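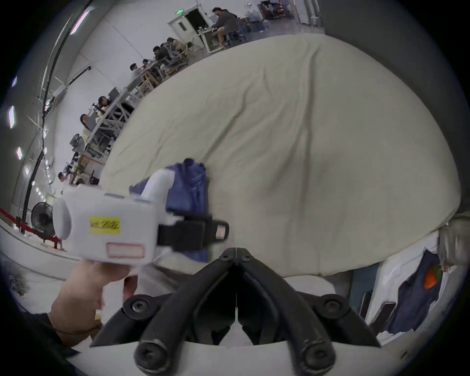 Item 1. Sheet folding at the Liklow room. The working group went back over the folding standard for large flat items, which has been open since the May meeting. The present wording tells staff to square the sheet before the first fold but does not say what state the sheet may be in when it reaches the table. Large sheets often arrive as the beige-cream one did, crumpled across the whole surface, with the creases running diagonally and the lower edge hanging down over white, and a dark blue piece bunched up on top of it. Madhu Kanaujia asked that the standard begin one step earlier, with the removal of any smaller item lying on the sheet. Agreed. New text for step 1: "Remove all other textiles from the sheet. Locate two adjacent corners."

The order of steps 2 and 3 was discussed at length. Step 2 now reads "Pull the short edge straight," step 3 "Smooth from the center outward." The Jakitz crew has been smoothing first and reports fewer center creases on the finished stack. The Mittal crew follows the written order. No change was made. Both crews are to keep to the written order until the next review so that the results can be compared.

Item 2. Mixed piles. Dark garments are still being left on the same surface as pale sheets. The chair noted that this is a sorting fault and should be recorded as one, under code 5, and not as a folding fault. Entries under the wrong code will be corrected by the crew that made them.

Item 3. Fold count. The log for the period shows 329 large items folded. Of these, 33 were returned for refolding, nearly all for uneven edges. Two returns had no reason entered. Crews are reminded that the reason column is required. The question of whether fitted sheets should be logged on a separate line was raised again and held over.

Item 4. Finished size. The shelf at Ketau takes a folded sheet lengthwise only. Sheets folded in thirds fit; sheets folded in quarters overhang the front edge and slide when the stack is moved. Kanaujia proposed thirds for all large sheets going to Ketau and quarters elsewhere. It was objected that two methods in one room would lead to mixed stacks. After discussion, thirds was adopted for all sites. The wall card will be reprinted and the old card taken down the same day.

Item 5. Table surface. A request for a cloth cover on the folding table was declined. Sheets drag on cloth and the short edge is harder to pull straight. The surface is to be wiped at the start of each shift.

Actions
Kanaujia: revise steps 1 and 6 of the standard; send to both crews.
Jakitz crew: return to the written order of steps.
Mittal crew: correct code 5 entries for May.
Ketau: confirm the inside depth of the lower shelf.

Held over: fitted sheets; labels for stack ends.

Minutes approved June 19, 2024, with one correction to item 4.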